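5.2 Wrist stops during drive removal

Most of the lost trials in the July series came from one fault. The arm would close on a drive carrier, begin the pull, and then stop on a force limit before the carrier had cleared its holder. We call this a wrist stop. It happened in 12 of 100 trials with the Letar controller at its default settings. In 3 of those the carrier was left tilted in the holder and had to be taken out by hand.

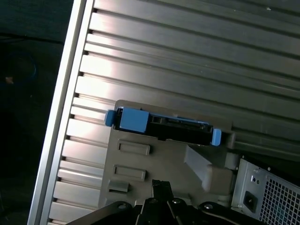

The force limit was set at 6 newtons sideways, measured at the wrist. We chose that value on a flat test jig, and it did not carry over well to the full cell. The ribbed metal panel behind the holder gives strong highlights next to dark notches, and the edge finder in Gravach sometimes locked on to a rib instead of the side of the bracket. The estimated angle of the carrier was then wrong. The fingers closed slightly twisted, and the side load rose as soon as the pull began. The blue plastic at the ends of the carrier was found much more reliably, so later runs took the angle from those parts alone.

We first suspected the fingers. Ermelinda Paiva replaced both pads on a Monday and repeated the failed trials with the same start poses. The stops came back at the same points in the motion, and the pads were ruled out.

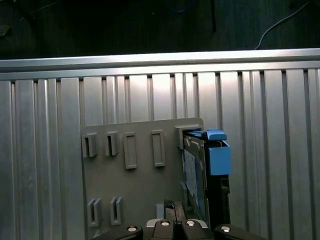 A second cause showed up only in the logs. After a stop, the Prata planner treated the carrier as still fully seated and sent the arm back to its approach pose with the fingers closed. If the carrier had moved partway out, the retreat dragged it sideways against the holder. The tilted carriers came from this retreat - the stop itself did no harm. Bornanura, the safety layer, reported no error in any of these cases, as the load during the retreat stayed under its own, higher limit.

Two changes were made. The planner now opens the fingers and waits for a new pose estimate before any motion that follows a stop. The safety layer now uses the same side limit as the controller during retreat. An operator must confirm the restart at the panel.

Figure 4 gives the view from the wrist camera during work at the mounting plate. At this distance the fingers fill the lower part of the image, and the lower end of the carrier is hard to judge. We therefore do not use that end for the pose estimate.

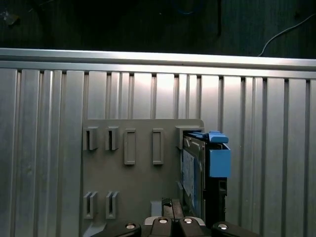
Figure 4. Wrist camera view of a drive in its blue caddy, held in the right-hand slot of the mounting plate, with the gripper below.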